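Monti Finale Night Party Game
By Drunow
Item no. 644
In stock – ships from the Gitwood warehouse
Page updated 05/12/2025

Monti is a prediction game for people who watch reality dating shows together. Players guess what will happen in an episode before it airs, then score their guesses as the show goes on. It works with any series where contestants go home one at a time, and it does not use the names or logos of any particular show. You fill in the cast yourself at the start of the season.

The game is for three to eight players. A single episode takes as long as the episode does, plus 20 minutes for setup and the final count. You can play one night on its own or keep a running score from the premiere to the reunion special.
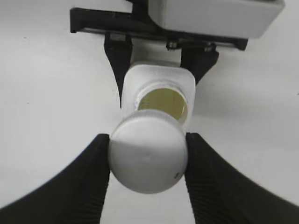
Each player picks a contestant to back before the first commercial break and marks that choice on the cast board. The board has a space for every contestant and a track along the side for points. Markers are flat and round, and spares are not sold separately. If one goes missing, a white bottle cap like the one in the photo will do the same job, and you can write a player's initials on top in pen. Backed contestants who make it through the episode earn two points. A contestant who gets the first date of the night earns one more, and anyone who walks out on their own scores nothing for the rest of the season.

What comes in the box

Cast board, folds in half
Prediction cards (for single events such as a late arrival, a surprise ex or an argument by the pool)
40 blank cast cards
Round markers in eight colors
Score pad
Two pencils
Rule sheet, printed on both sides

Playing a regular episode

1. Write one contestant's name on each blank cast card and set the cards on the board. Once a season is under way, leave out anyone who has already gone home.

2. Deal five prediction cards to each player. You may trade in two of them, once, before the episode starts.

3. Place your marker on the contestant you are backing. More than one player can back the same contestant, but they split the points and round down.

4. When something on one of your cards happens on screen, call it out and lay the card face up. The other players decide by vote whether it counts. Ties go to the player who called it.

5. Scenes shown in the "coming up" previews do not count until they air in full. Groups argue over this more than any other rule, so settle it before you start.

6. Add up the points after the last elimination and write them on the score pad. Put the markers back in the bag.

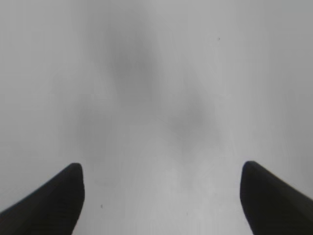 Playing the finale

The finale has its own scoring. Every player makes three calls in writing before the show: who is chosen, whether there is a proposal, and whether the couple is still together at the live follow-up. The first two are worth five points each. The third is worth ten, and you leave it sealed until the follow-up has aired, even if someone in the room has already read the news on their phone.

If the season ends with no couple at all, the sealed call is void and the player with the most prediction cards on the table takes five points.

Notes on use

The cast cards take pencil well and can be erased several times. Ballpoint does not come off. The board is coated and can be wiped with a slightly damp cloth.

For players who stream the show a day late, the rule sheet has a short section on keeping two score pads and comparing them afterward.

This edition replaces the older Fevix box. The prediction cards from that box have a different back and should not be mixed with these. The score pad is the same size in both.

Shipping and returns

Orders leave Gitwood within two working days. Unopened games can be sent back for a full refund within 14 days of delivery. For opened games with parts missing, send us the item number and the name of the part through the contact form and we will mail it to you.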